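Give the Fourth Runner Her Due

I have been going to college cross country meets for most of my adult life, and I will tell you right now that the best race on the course is usually happening somewhere past the two-mile mark, well behind the leaders, between people whose names the announcer will never say.

I mean the race among the fourth and fifth runners. If you've never followed the sport, the scoring works like this: a team's first five finishers count, their places get added up, and the low total wins. Seven run, five score. The star who wins the whole thing gives her team one point. The fifth runner, coming in with mud up to her shorts, might give it 43, or she might pass a dozen people in the last 600 meters and give it 31. That's a swing of twelve points, and I've watched championships go by 2.

So why do we leave the finish line after the top ten come through? I see it every fall. Parents peel off toward the tents, the student paper gets its photo of the winner, and meanwhile the meet is still being decided! 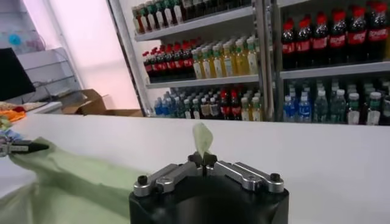
Pale green on a white countertop.

The meet that made a believer out of me was at Pristthorpe, on that rolling course behind the old dairy barns (if you've run it, you know the hill, and I'm sorry). Ditbridge College came in with no star at all. Their first runner finished ninth. People near me were already congratulating the Sunska side, who had gone first and third and looked great doing it. Then came the long gap. Sunska's third runner crossed, and then there was a wait, and in that wait the Ditbridge pack came over the rise together, five of them in their maroon singlets, close enough to touch. They ran the whole final straight like that. One would fade and another would pull up next to her and say something, and she'd pick it up again.

I was hoarse for days. I had no connection to the school whatsoever.

What I love about a pack like that is how much of it gets built in ordinary practice. A team can recruit a star. It's a lot harder to recruit a group of runners who are all willing to hold back a little in the first mile so that everyone is still together in the third. Somebody has to give up the chance to be the name in the results. I've talked to plenty of coaches over the years, and they light up when you ask about their fourth and fifth runners, partly out of shock that anyone asked. They'll tell you about the sophomore who walked on from a high school with no team, or the senior who spent three seasons as the eighth woman and never got to wear the uniform at conference.
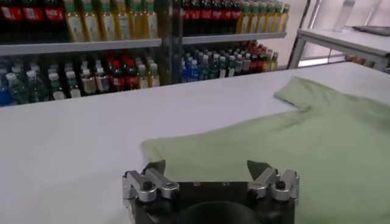

And I'd like to see that senior on the front page of the athletics site once in a while. I'd like the live results to show team scores at every mile marker, which the timing mats can already handle at plenty of meets. The bigger invitationals do it now, and it changes how the crowd behaves. At one last season there was a board near the finish that updated with each split, and you could hear people doing the math out loud. "We need two more in the next ten." Kids were sprinting across the infield to the far turn to yell at exactly the right person. It was wonderful. It sounded like the end of a close basketball game, in a cow pasture.

I know the arguments on the other side. A winner is easy to understand, and a sport that fights for attention needs faces. Fine. I like faces too! I've cheered for plenty of front-runners, and a runner who goes out alone and stays alone is a thrilling thing to watch. But basketball manages to celebrate its scorers and still explain who set the screen. Our sport has the scoring system to make every place matter, and then it goes and hides the score until an hour after everyone has cooled down. 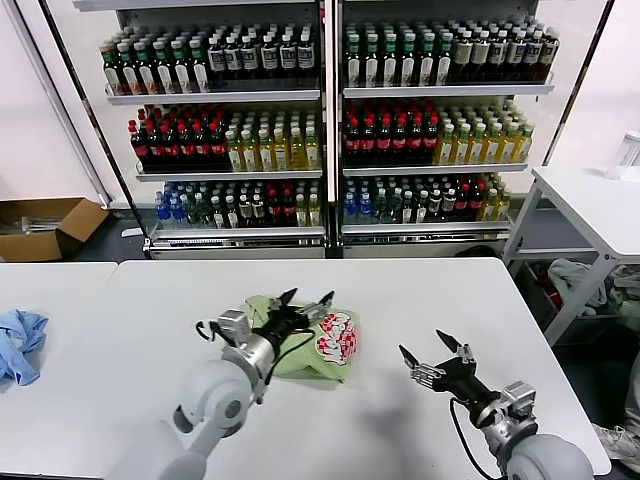
E. Sarpong

The other argument I hear is that small schools can't afford the equipment. Some can't, and I don't want to wave that away. But a whiteboard at the two-mile mark costs next to nothing, and so does a person with a loud voice and a pencil. One small meet I go to draws maybe a few hundred people to a town of 3,000, and they've had a retired math teacher calling team scores through a bullhorn for years. He gets some of them wrong. The crowd loves him anyway, and they stay until the last runner is in.

June is when the summer mileage starts, so as you read this there are fourth and fifth runners all over the country getting up early to put in easy miles on farm roads and canal paths. Most of them will never win a race in college, and they know it. They're out there because in November somebody is going to be three strides ahead of them with a quarter mile left, and that one place might be the whole season.

Go watch them this fall. Stand at the last turn instead of the finish, learn the colors of a couple of teams, and count to five.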